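Textile and paper art show opens in Dratummont

The Sison Gallery in Dratummont is opening its new exhibition of textile and paper art, with 115 works by members of the Bikow studio group. It is the largest show the group has prepared so far, and it fills both floors of the old customs building near the river.

Members of the group share one workshop and work mostly with cheap materials such as cotton remnants, wrapping paper and cord. Many of the pieces are small and hang in rows along the corridor. The two biggest ones, both woven from dyed paper strips, needed a separate room and were finished only in May. 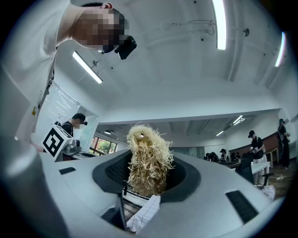
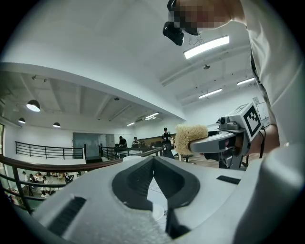 Dratummont, August 27, 2023. The gallery announced that entry to the exhibition will be free during the first two weeks. After this period, visitors will pay the usual price of the house, and students will pay half. Groups from schools should write to the gallery office before they come, as the upper rooms can receive only 80 people at one time.

The exhibition is divided by technique. Weaving and embroidery are on the ground floor, together with a selection of sketches. Paper works are upstairs, where the light is kept low to protect the colors. Labels give the title, the year and the material of each piece, and a printed guide can be borrowed at the entrance desk.

A catalog was prepared by Faltis, the small press which also printed the two earlier books of the group. It has an edition of 400 copies and includes a long essay on the history of the workshop, from its first rented room to the present studio. The catalog is sold in the gallery shop and will not be reprinted.

During the exhibition, the group will hold an open studio on the ground floor. Visitors can try simple weaving on a frame or make a small collage from paper and fabric remnants. Materials are included in the ticket. Children under ten must come with an adult.

Part of the works will be for sale after the closing. A list with prices is available on request at the desk, and reserved pieces are marked with a green dot.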